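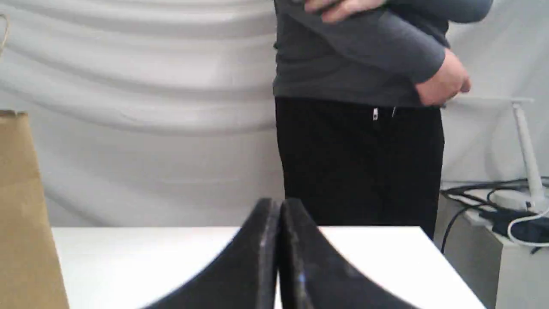 I finally dealt with the craft supplies the day after Christmas. They had been spread between two closets and a drawer in the hall since we moved to Kokevgate in June, and every time I wanted one thing I had to open all three. The plan was to carry everything to the white table, decide what stays, and bag the rest for Elsa Laitinen, who runs a kids' art hour and takes almost anything. It was a work clothes kind of day, so a dark gray long-sleeved shirt and black drawstring pants, and a fair amount of standing at the table with folded arms before making a decision.

My rule was simple. If I used it this year, it stays. If I bought it for one project and the project is finished, it goes. If I bought it for a project I never started, it also goes, and this was the harder pile. I had a whole set of felting wool in there from my Berine phase. The receipt was still with it.

Beads were the worst part. I once ordered a mixed lot of 3,000 because the price was good, and I have made 2 bracelets. I kept one small jar and let the rest go.

For the giveaway things I used paper shopping bags. I like them better than boxes for this because they stand up without help and have handles. A few notes on packing them:

- Heavy and flat goes in first (paper pads, cardboard, stencils).
- Anything with a cap gets checked before it goes in. Glitter taught me this.
- Tubes go in last, upright if they will stay that way.
- Stop before the bag is full. The handles hold, but the bottom might not.
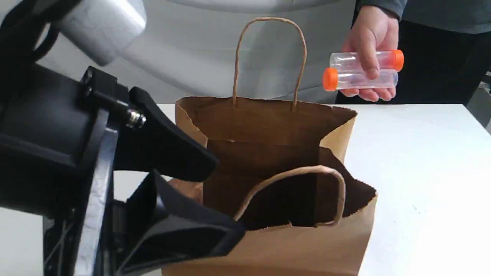 *Clear tubes with orange caps, next to the open bag.*

I also wrote the contents on a slip of paper for each bag and dropped it in on top. Elsa asked for that last time, when she had to empty a bag on the floor to find the glue sticks.

What stays is going back into one closet only, on the middle shelf. The drawer in the hall now holds batteries and tape. I still have the fabric scraps to sort, and those are under the bed, so they will get their own day.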